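Food Service Operations: Unit 4 Handout
Seasonal Table Presentation and the Costing of Decoration

Module lead: Deming Dong. Seminar tutor: Juniper Rosenthal.

We use cookies to remember your settings and to count visits to our teaching pages. Accept all | Manage choices

4.1 Scope of the unit

This unit deals with the decoration of dining tables in hotels, canteens and banqueting rooms, and with the way its cost is entered in the accounts. Students should already have read the Unit 3 notes on linen and tableware. The term "decoration" is used here for any item placed on or near the table that is not needed for eating or drinking. Menus and place cards are treated as stationery and fall outside the unit.

4.2 Perishable and durable items

Decorative items are divided into two classes. Perishable items include cut flowers, foliage, fruit and gourds. Durable items include vases, candle holders, runners and artificial produce. The division matters because the two classes are charged differently. A perishable item is charged in full to the event for which it was bought. A durable item is entered in the equipment book and its cost is spread over the number of uses expected of it.

Small gourds and pumpkins cause some difficulty. A sound specimen kept in a cool, dry room may serve at several events in one season, and certain houses therefore treat it as durable. The course takes the view that all natural produce is perishable, whatever its keeping quality. Students should follow this rule in assessed work - the alternative may be discussed but should not be used in the figures. 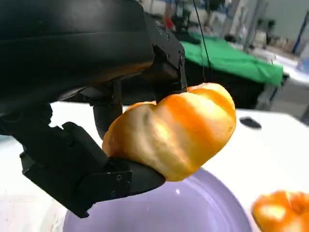

Reading time: 7 minutes

4.3 Colour and scale

Orange and cream varieties are widely used in autumn settings. They stand out well against a plate or cloth of a cooler colour, such as lavender or grey, and less well against tan or yellow. Ribbed fruit throws small shadows under side lighting and so looks darker on the table than it does in the store room. Settings should be judged under the lighting in which guests will sit.

A centrepiece should not block the view between facing guests. Where an item is placed at each cover, it should sit within the rim of the plate and be easy to lift away before the first course. Produce with soft patches should be rejected. Surface marks are acceptable if the skin is firm, and the marked side may be turned from the guest.

4.4 Worked case: the Morna dining room

The Morna dining room seats 246 guests. For its harvest dinner, 237 covers were booked and one small gourd was bought for each. The supplier, Zesmont, sold in trays of 30, so eight trays were needed, giving 240 gourds and three spare. On the night 222 guests attended.

The whole cost of the eight trays is charged to the dinner. The spares and the fifteen gourds at unused covers are not carried forward, even if they are later placed on the reception desk. Dividing the cost by covers booked gives the planned cost per cover; dividing it by guests attending gives the actual cost. Both should be shown, with the difference stated in a separate line.

4.5 Food contact

Decorative produce is often waxed or varnished and must be kept apart from kitchen stock. Where it is set on a plate intended for food, the plate should be changed before service or a paper liner used. Staff should wash their hands after clearing it.

4.6 Preparation for the seminar

Read the Chávez and Goreo supply contracts in the course folder and note how each deals with damaged stock. Bring a costed plan for a table of eight, with perishable and durable items listed separately. Plans are to be handed to the seminar tutor at the start of the session.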